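Harahap School of Hospitality
Beverage Service I: Course Handout, Unit 11
Stirring, Mixing and Presenting Drinks at a Small Table

Purpose of this unit

Students have already covered the carrying and setting down of filled cups. This unit deals with the short period after a drink has been placed on the table, when it is stirred, checked and turned toward the guest. The written portion is to be read before the practical session on Thursday. Students who have not read it will be asked to observe.

1. Preparing the table

The tabletop is wiped and dried before any cup is brought out. A table for practice carries only what the exercise calls for: one cup, one stirrer and, where the room provides it, a single low plant. Bags, telephones and course binders are left on the shelves by the door.

A plant should not lean over the cup. If the leaves are broad, the pot is moved away from the working side or turned until there is a clear path for the hand. Chairs not in use remain close to the table so that the aisle stays open.

2. Choice of stirrer

The stirrer must be long enough to reach the bottom of the cup and still be held comfortably above the rim. Wood is suitable for most cold and warm drinks and does not scratch. Plastic stirrers are permitted for cold drinks only. Metal spoons are introduced in the next unit together with glassware. A stirrer that has touched the tabletop is replaced.

3. Holding the cup

A filled lightweight cup tips easily when it is stirred. It should be steadied low on the side, or by the handle or tab where there is one. Pressure on the wall of a thin plastic cup raises the level of the liquid and may cause it to spill over the rim. The rim itself is never touched. 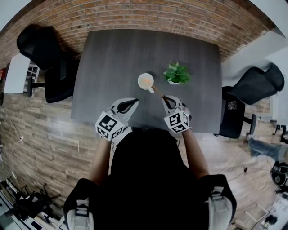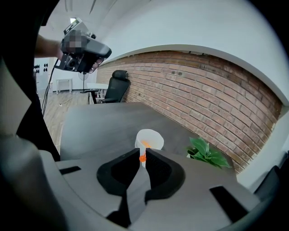
4. The stirring motion

The stirrer is lowered along the inside wall until it rests lightly on the bottom. It is then moved in slow, even circles, with the wrist doing most of the work. Fast stirring draws the liquid up the side and leaves drops on the table. Syrups, such as the Jomell orange concentrate used in this course, settle at the bottom and require several passes at full depth before the color is even throughout.

Powdered drinks are treated differently. The powder is first worked into a small amount of water, and the cup is filled afterward. See the Kulov manual, chapter on dry mixes.

When stirring is complete, the stirrer is lifted, held over the cup until it stops dripping, and laid on the saucer or waste dish.

5. Quantities for the practical

Concentrate and water are measured at the counter before the cups are carried to the tables. Cups are filled no higher than two fingers below the rim. Students work in pairs and change places halfway through the session, which lasts 90 minutes.

6. Assessment

The assessor will look at the condition of the table before and after the exercise, the position of the steadying hand, and the evenness of the drink. Speed is not graded in this unit. A spill does not by itself result in a failing mark, provided it is wiped up at once and the cup is replaced.

Reading for next week: Jarkadness Service Reader, sections on saucers and on long spoons. Copies are held at the department desk and may not be taken out of the building.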